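Unit 6: Teaching by Remote Control
Instructor: Joana Nogueira
Lab lead: Elaheh Taheri

Welcome to my favorite unit of the course! So far we have written down what the robot should do. Now you get to drive it through the job yourself, and your arm movements become the lesson. Our task is shopping: the robot picks vegetables from the stand and carries them in a basket.

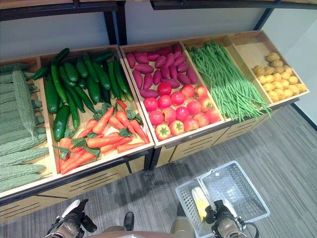
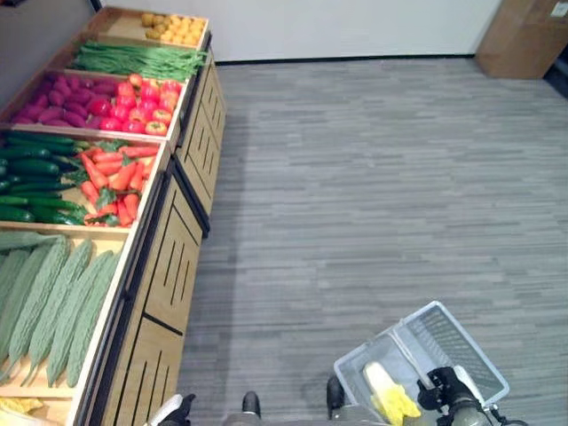

Some words first. One full run of the task, start to finish, is a demonstration. A set of them is what the learning program studies. The Fadness controller records your hand motions along with the head camera view, so both need to make sense together. If you reach for something the camera can't see, the robot gets a motion with no visible cause, and that is very hard to learn from.

Vegetables are great teachers. A tomato and a bundle of green beans ask for completely different grips, and you'll feel that within your first few tries. Approach slowly, close the fingers, wait a beat, then lift. Keep the basket hand still while the other one works.

Mistakes are welcome! If you miss a grasp and recover smoothly, keep the run. Recoveries show the robot a way back when things go wrong. If you bump the stand hard or lose the connection, mark the run as bad and start over.

For the lab, each pair records 32 demonstrations. Swap drivers after every 7 runs. Change the starting spot of the basket a little each time, and don't always go for the same crate.

Last year's class left us 1,961 runs in the Prata folder. Watch a few before your session and note where the driver hesitates.

Reading: Rastine handbook, chapter 7, up to the part on time delay.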